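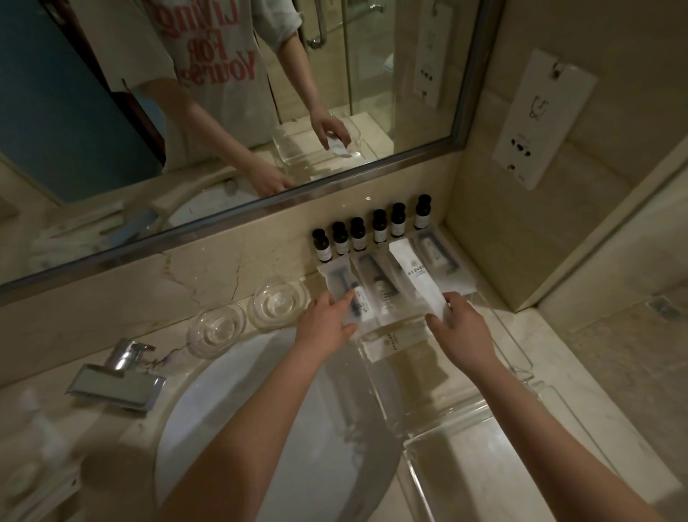 Artigos de higiene embalados e organizador acrílico junto a um lavatório.

Chamada de participantes: testes de firmware e carregador de arranque da placa Votach

A Tredness torna pública a abertura de candidaturas para o programa de testes da placa Votach, consola portátil de microcontrolador de 8 bits desenvolvida no seu laboratório de Flerkville. O programa decorre durante o mês de junho e destina-se a programadores amadores, estudantes e técnicos de eletrónica.

Estão disponíveis 11 lugares. A cada participante será entregue um conjunto composto por placa, ecrã, cabo de programação e cartão de memória, a devolver no final do período de testes.

Compete aos participantes:
Gravar e validar as versões do carregador de arranque disponibilizadas pela equipa.
Compilar pelo menos quatro jogos com a biblioteca Baran e registar falhas de som, vídeo e leitura do cartão.
Verificar o comportamento da proteção de memória no carregamento de programas com mais de 2994 palavras.
Entregar relatório escrito, em português ou inglês, segundo o modelo fornecido.

Requisitos: conhecimentos de C ou assembly, experiência em soldadura de componentes e acesso a computador com porta USB. Será dada preferência a candidatos com projetos publicados em código aberto.

Os participantes que concluam o programa receberão uma placa da série definitiva. Não há lugar a remuneração.

A candidatura deve incluir uma carta de motivação com o máximo de 3000 caracteres e ligação para um projeto anterior, e ser submetida através do formulário disponível na página da Tredness. Não serão consideradas candidaturas incompletas.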